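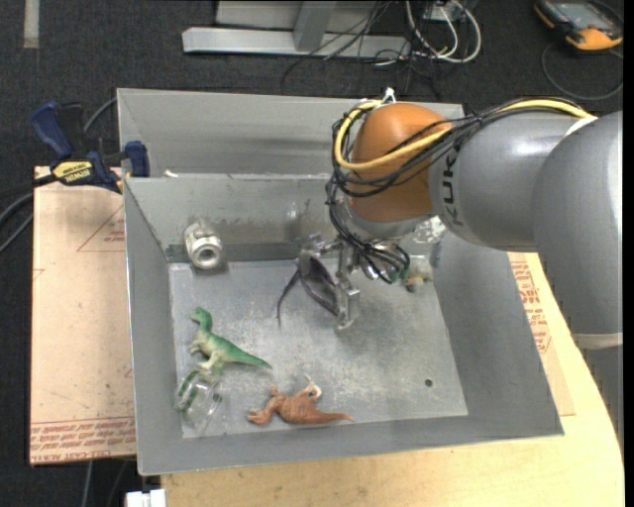
Yellow cable over an orange joint, with the thin black ones bunched up by the wrist.

How I finally got the cables under my desk sorted

Posted 17/01/2025 by Effie Lamont

I put this job off from July until after the holidays, and then it took me one afternoon (plus a trip to the store for more ties, so buy more than you think). My desk has a computer, two monitors, a printer, a lamp and a speaker set that hums if you look at it wrong. Every time I vacuumed I unplugged something.

What I used

A pack of hook-and-loop ties, the kind you cut from a roll
A metal tray that screws to the underside of the desk
A power strip with the plugs spaced wide apart
Masking tape and a pen
A flashlight

Start by labeling

Before you unplug a single thing, wrap a bit of masking tape around each cord near the plug and write what it is. I skipped this the first time I tried, a couple of years ago, and spent the evening crawling back and forth with the lamp cord in my hand. Label both ends if the cord is long.

Pull everything out

Shut the computer down, switch off the strip and unplug the lot. Lay the cords out on the floor. I found a charger for a phone I gave away and a printer cable that wasn't attached to a printer! Those went straight in the drawer of shame. Wipe the dust off the rest with a dry cloth while you have them out.

Put the tray up

Mine is a Bullano, and it holds the strip with room left over for the fat plugs. Hold it against the back of the desk, mark the holes in pencil, and check your screws are shorter than the desktop is thick. Please check. My friend Kevser has a neat little point sticking up next to her keyboard that she now hides under a coaster.

Bundle loosely

Group cords that go to the same place and put a tie every hand's width or so. Keep them loose enough that you can slide a finger under. If your desk goes up and down, raise it all the way before you tie anything, then leave a lazy loop of slack so nothing gets yanked. Same goes for monitor arms: swing the screen as far as it will go each way and watch what the cord does.

I'd stay away from zip ties under a desk. You'll swap a cable within a month and end up snipping away in the dark with kitchen scissors.

Plug back in

Do the computer first, then the screens, then the rest. Turn the strip on last. My speakers still hum, but a little less now that their cord sits away from the power strip, so I'm calling that a win. If you have a fix for the hum, leave it in the comments.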